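Subject: Re: [drirkier-sim] wrist view for the February round, left arm
Date: Jan 4, 2022

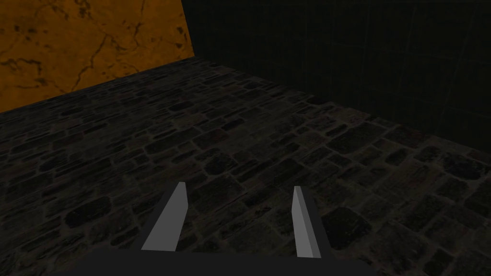 Randomised textures are switched on in the Eltum branch as of this morning, and the left wrist view now renders with them in every episode. I have left the gripper model alone: same untextured fingers, same palm across the bottom of the view. The draw attached to this message came up with cobbled stone on the floor, orange marble on one wall and something close to black on the other, and it is a fair test of the contrast problem raised last week. The inner faces of the fingers separate well from the stones. The palm does not separate nearly as well, and anyone segmenting on intensity alone should expect trouble there.

Replies to the earlier message are inline.

> The club rules say the wrist view must be usable with
> any texture draw. Does that include draws where a wall
> is so dark you lose the line where it meets the floor?

Yes. The draw is not filtered. In the attached render the floor line under the marble is crisp and the one under the dark wall is soft, and both are legal. If your localiser needs two clean edges to fix the corner, it will fail on some seeds. Use the joint encoders as the prior and treat the wall lines as a correction.

> We trained on 900 episodes with the plain grey floor and
> the policy closes early on the new one. Is the finger
> spacing different?

No. The open width is unchanged from the Multora release. My guess is that the network has learned floor brightness between the fingertips as a proxy for object presence - a patterned floor would then trigger a close. Run 100 episodes with no object spawned and log the close commands. If the rate changes with the texture seed, that is your answer.

> Can we fix the light so the floor is evenly lit?

Not for scored runs. For debugging, set light_mode to 2 in your local config. Please do not commit that change; it was merged by accident last term and the Nguyen-Tran lab machines ran with it until someone noticed the scores.

Outstanding on my side:

- the seed is not yet written to the episode header
- the right wrist view still uses the old plain textures
- the build on the lab machines takes 14 minutes from clean, so pull early

Teams entering in February should retest against this branch before asking for a practice slot. Bug reports to the list, with the seed and the commit hash - a render without either is of no use to me.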